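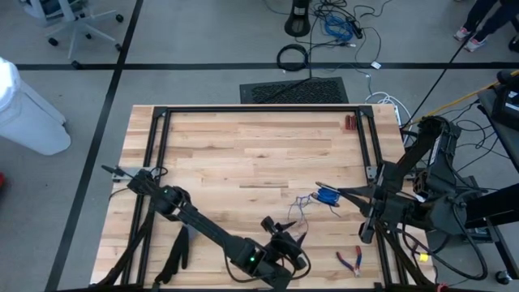 **RETULHOLM, June**

I went to the Storkent open day because the invitation promised lunch. It also promised "two arms, one cable, no script," a line I took for poetry until I was standing at the table.

Storkent rents a floor in the old Dedby building, up by the ring road, and once a year it lets in customers, neighbors and people who write newsletters. Sign-in took a while. My badge said BRINKMANN, and by the time I found the actual Brinkmann he had been given a cookie and a visitor lanyard with no name at all, and he seemed happy enough, so we left it.

Ida Voß runs the cable project, and she runs the tour too, at a pace I would call brisk. We got the short version of the company in the stairwell. She skipped the part where most hosts tell you the robots will change everything and went straight to the pliers. There was a pair lying on the table, red and blue handles, right there in the work area with the arms. Someone asked if the robot was going to use them. "One day," she said, and moved on.

The job is simple to say. Pick up a messy bundle of cable, work out where it wants to go, and get it a little less messy. You've done it behind your own TV, probably while swearing. A machine can't swear, so it has to plan.

The two arms are black and skinny-fingered and bolted to the same wood table, one on each side, so they can pass things between them. I'd expected a cage and a big yellow line. What I got was a bench about as scary as a school shop class and some black tape on the floor, which I stepped over twice before Ida Voß looked at my shoes.

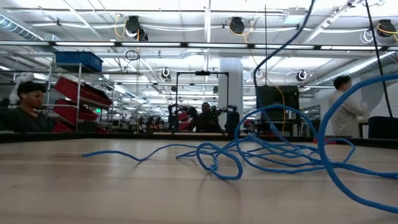
*4 min read*

The blue cable is the star. It is long, it is bright, and it has opinions. Lay it down and it makes a heap, with one loop standing straight up in the air like it wants to be called on. Cloth is hard for robots and so is string, but cable is a special kind of rude, as it bends when you don't want it to and then springs back when you do. A box stays a box. You can teach an arm a box before lunch (hers, she says, learned one before coffee).

The team has logged 1,317 attempts on this one setup. Of those, 264 went down in the notes as clean, meaning the cable ended up where it was meant to and no person had to reach in. I did the division on my phone and made a face. Ida Voß has seen that face before. Last year's number, she told me, was not one they put on a slide.

She was good on what goes wrong. The grip is fine, mostly. The trouble is knowing which bit of blue is in front of which other bit of blue, a thing your eyes sort out while you're thinking about dinner. Then there's the hand-over, when both grippers come in close and each one has to trust the other. "Like moving a couch with your brother," she said. I've moved a couch with my brother. It's still on the landing.

Up top there's a ceiling full of pipes and cable reels with yellow cords looping down, and it did cross my mind that a lab working on tangles had picked a fine place to practice. I kept that one to myself until the lunch line, where it did well.
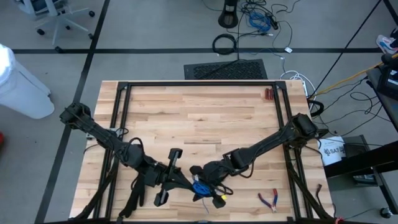 *Two grippers, one bundle of blue. Storkent open day, Retulholm.*

If you want to see an arm move fast, go somewhere else. At Storkent they go slow on purpose for visitors, and I heard one man behind me whisper "come on, come on" as if it were a horse. I'd like to say I was above all that. I had my hands in fists.

Questions came at the end. Price got asked first, as it always does, and got a polite answer with no price in it. A woman from the Dedby management office wanted to know if it could do Christmas lights. Ida Voß wrote that down. I think she was serious.

Some practical stuff for anyone going next time:

- The sign-in desk opens at 9:30, and the line is real by 10.
- Parking is behind the building. Storkent mailed out 700 invitations and the lot holds 300 cars, so take the bus.
- Tours leave from the stairwell. Don't wait by the elevator like I did.
- Lunch was soup. Good soup, small bowls.

I still have the BRINKMANN badge, and if he wants it back he can reply to this email.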